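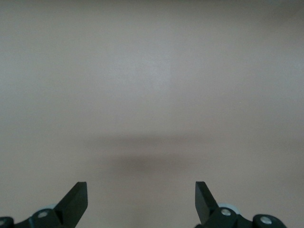 A plain beige surface with a soft shadow.

Urine test for kidney transplant rejection enters second stage

A urine test that measures two messenger RNA markers of kidney transplant rejection has moved to a second stage of assessment at the Darkville renal unit. The first stage enrolled 102 recipients, of whom 67 gave samples at all three scheduled visits. Biopsy confirmed rejection in 11 of those patients.

Lead investigator Maribel Tamayo said the marker cut-off had been fixed before the new samples were collected. Assays will be run at the Arov laboratory, with staff blinded to biopsy results. Statistician Hortensia Marulanda will report interim data in November.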